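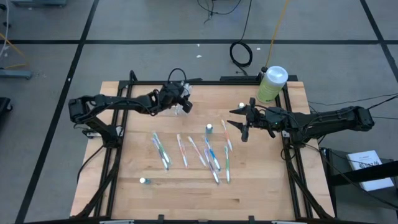

Fig. 2. Toothbrushes and small bottles on a wooden tabletop.

Notes for session 5: Packing a wash kit

The Arano leaflet claims a colour for each person ends all mix-ups. I doubt it. Look at the brushes in Fig. 2: one is green and white, another green with a white lower portion. At six in the morning, in a shared bathroom, would you swear to yours? Initials on the handle are duller and safer.

Bottles next. Small ones with white caps are sold as a saving of space, and so they are, until you have three and must open each to find the shampoo. Label the bottle – the cap may end up on its neighbour.

Clear plastic wrapping gets too much credit. Rissanen calls it "hygienic" without saying for how long. A brush sealed up damp stays damp, so let it dry first.

For next time: read Rissanen, chapter 2, and bring one packing tip you have been given and never tested. Unodari's list of "essentials" is a good place to look for them.

Last updated: February
Contact: Hilkka Ruotsalainen, Veltstead | Back to top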